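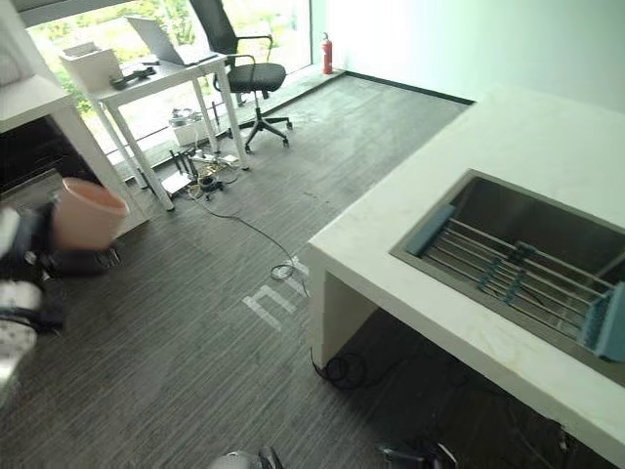

Over-the-sink dish rack

An over-the-sink dish rack is a kitchen rack that rests across the top of a sink basin and lets water drain straight down into the bowl. It does the same work as a countertop drainer but takes up none of the worktop, and for anyone who has ever balanced a colander on a pile of wet plates it is a small delight. Other names include sink rack, bridge rack and, in Lorwood, simply "the bars".

Construction

Most models are a row of parallel rods held together at each end by a plastic or rubber strip. The strips sit on the rims of the basin and stop the rods from sliding or scratching the steel. Rigid racks are made to one width. Adjustable racks have rods that telescope, usually with a bracket in the middle where the two halves meet, so the same rack can fit a narrow bar sink one week and a wide farmhouse sink the next. Roll-up racks use flexible strips and curl into a bundle for the drawer. The Wava, a well-liked adjustable type, opens to 517 mm and weighs very little for its size.

Stainless steel is the usual choice for the rods. It shrugs off hot pans and hard water, and a wipe with vinegar brings back the shine wonderfully well.

Use on double sinks

The double sink is where the rack really comes into its own. One end sits on the outer rim and the other on the divider, leaving the second basin open for washing vegetables or soaking a pot. Cooks who like to prepare food and clear up at the same time find this arrangement hard to give up!
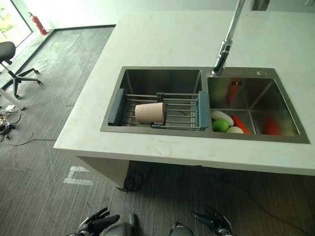 Gornen Household Studies Group: Kitchen and Table section

A rack can cover one basin of a double sink and carry something as light as a paper cup on its side, with carrot and lime kept in the basin next door. Round and cylindrical things tend to settle into the gaps between rods, and light ones are easily knocked along them, so many people put cups down crosswise or stand them upside down.

Common uses

Draining is only the start. The rack makes a fine resting place for rinsed fruit, a cooling stand for a baking tray, a support for a chopping board (check that it sits flat first) and a handy perch for thawing food over the bowl. Cups brought in from desks and side tables often end up here too, whether they are going to be washed, drained or thrown away. Paper cups are a special case. Most have a thin lining that copes with a rinse, but the rolled rim and the base seam soften if they stay wet, and a cup meant for a second drink should be tipped out and dried soon.

Care

Crumbs and limescale gather where the rods enter the end strips. A soft brush and warm soapy water will deal with both. Telescoping rods should be pulled out fully now and then and dried before they are closed up again, as trapped water leaves marks.

Collections

The Navaratnam kitchen collection in Gornen holds 89 draining racks of all kinds, among them 2 early wooden ones with hand-cut slots that are well worth asking to see. The reading room opens at 10 am, and the larger racks are brought out for handling every June.

See also

Colander
Draining board
Kitchen island
Plate rack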